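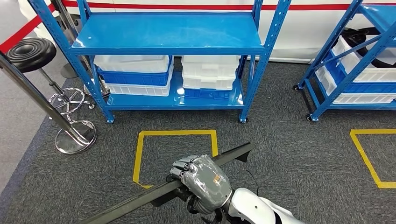
Robot hand on the bar, blue shelves behind.

So teleop week two. Quick one tonight, I'm wiped.

The job is moving the blue shelving units by remote, with bins on them. Headset on, gloves on, and whatever my hand does the robot's hand does, a little after. That little after is what kills you. You close your fingers, nothing, you close harder, and now it's squeezing like it hates the thing.

Josefina Sosa got it way before me. She told me to stop looking at the fingers and look at the end of the bar. Annoying advice. Worked though. My first clean one was Wednesday right before lunch and I yelled loud enough that Iestyn came over from the other bay.

Stuff I keep writing on my hand so might as well go here:

Slow wrist. Slower then that.
Elbow out before you reach or the forearm gets in your view.
Line up on the yellow tape, not on the shelf. Shelf rolls, tape doesn't.
If you drop it, keep recording. Say "drop" out loud and start over.

That last one I fought about. I wanted to toss the bad ones. Pascual says no, keep them, the Kesum people want the recoveries too, and they sort it on thier end. Fine. We're at 2,732 episodes between all of us and the goal for December was 2,000, so I guess I can stop being precious about mine.

My shoulders are a mess btw. Holding your arm out at nothing for an hour is weirdly worse than holding something. Anyone else who does this, do you stretch? Take breaks on a timer? Lorena swears by 2 short sessions with a real walk in between. Going to try that.

Ok. Bed. More on the left hand next time, which is a whole other problem.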